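Two-arm stamping cell: faint marks and a block that sits crooked

Fesudard
Posted in Cell Setup, thread 3682

We have a small bench cell with two arms. The right one picks up a wooden block, inks it on a round red pad and stamps a sheet of paper. The marks come out as thin streaks, at all sorts of angles, and never a clean rectangle. I set the gripper force to 60 and have re-taught the pad position 3 times. The pad isn't fixed down. Is it the grip or the pad?

Block in the gripper at the pad, and block left on the pad with the fingers open:
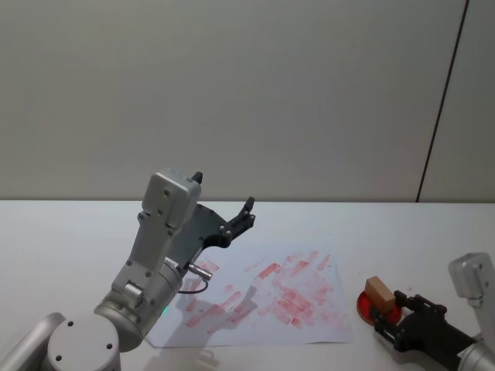
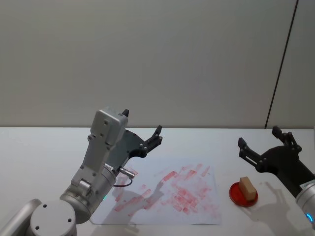
Zitevport
I'd start with the pad. If it can slide, your taught point is wrong after a few cycles. Screw a shallow ring to the table and drop the pad in it. Then check the block is square in the fingers before it goes down - a tilt of 2 degrees will print one edge and miss the rest. Re-teach the height last, with a fresh sheet taped at all four corners.

Hamau
Had the same with ours. More ink fixed it, for a while anyway.

Esquivel
Agree on fixing the pad. I'd also put thin rubber on the fingertips, as bare ones let a wooden block turn when it presses down. Wipe the ink off them at the end of each shift.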